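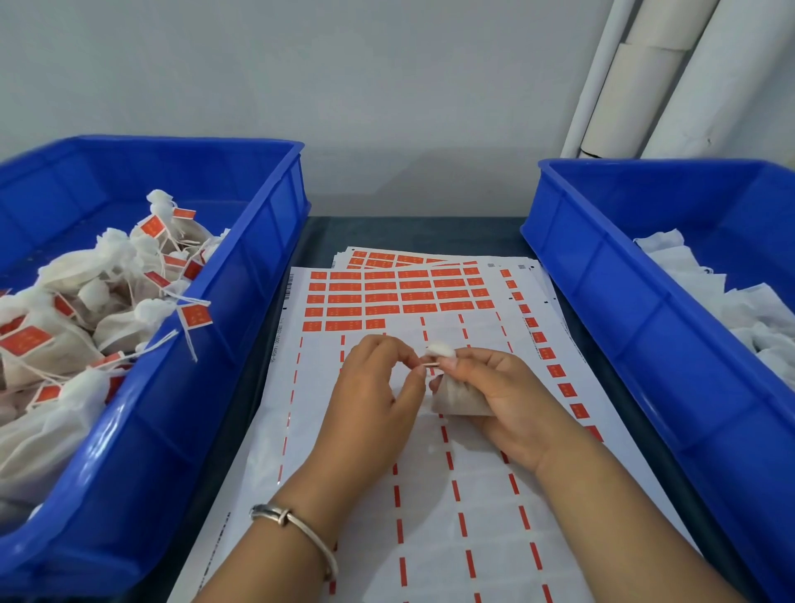 *Marla Teague*

# Can You Believe the Number on the Dashboard?

Climb into the front seat of a parked car (ask first) and look behind the steering wheel. Somewhere near the speedometer is a number that only goes up. It's called the odometer, and it shows how many miles the car has traveled.

Grown-ups who buy used cars care a lot about this number. A small number is supposed to mean a fresh car, and a big number is supposed to mean a tired one. I'm not so sure it's that simple, and I don't think you should be either.

## How it counts

The odometer doesn't watch the road. It counts how many times parts of the car turn around. If the car knows how far it rolls each time a wheel goes around once, it can multiply and get the distance.

Old cars did this with gears and a row of little numbered wheels. When the last wheel went past 9, it nudged the next one up. Newer cars use a sensor and a computer chip, and the number is just lit up on a screen.

Can you spot the first problem? The car is guessing the size of its own tires. Put on bigger tires and each turn carries the car farther, but the odometer doesn't know that, so it shows too few miles. Smaller tires make it show too many. The difference is usually small, but it's there.

## Easy miles and hard miles

Let's make up two cars. The Zarby has gone 2000 miles this year, all of it on the smooth highway between Nunstead and the coast. The Fraser has gone only 400 miles, but every one of those was a short hop to the store and back over potholes, with lots of braking.

Which car had the harder year? The odometer says the Zarby. But its engine had time to warm up properly, and its brakes got plenty of rest. The Fraser kept starting cold and stopping again. Many mechanics would want to look under both before they gave you an answer, and I would trust that more than I'd trust the number.

A car can also get worse while going nowhere. Rubber cracks. Batteries run down. Mice move in and chew the wires. The odometer doesn't count any of that.

## Can people cheat?

Yes. Turning the number back is called "rolling back" the odometer. Doing it to fool a buyer is against the law in the United States, and people still do it.

You may hear that digital odometers fixed this. Be careful with that one. There are tools that can change the number on a screen, too, and a changed screen has no crooked little wheels to give it away.

## Be a car detective

Next time you see an ad for a used car, try reading it slowly. Say it goes like this:

> SKERNEX 2-door! Super low miles! Driven only on Sundays! Like new!

How low is "super low"? The ad doesn't say. Who checked about the Sundays? And what does "like new" mean? A new car doesn't need anybody to say it's like new.

Clues that are harder to fake:

- **Repair papers.** Garages often write down the miles at each visit. If the paper from April shows more miles than the car shows in July, something is wrong.
- **The pedals.** Rubber pads worn smooth don't go well with a tiny number.
- **The driver's seat.** Look for a saggy edge where somebody got in and out for years.

Even these can fool you. Pedal pads can be replaced, and a dog can ruin a seat in one afternoon.

## Try it yourself

Find something round, like a jar lid. Put a dot of marker on the edge and roll it along a table until the dot comes back to the bottom. Measure how far it went. Now roll it 179 millimeters and see how many turns that takes. Then try a bigger lid, but use your first measurement to work out the distance. How wrong were you?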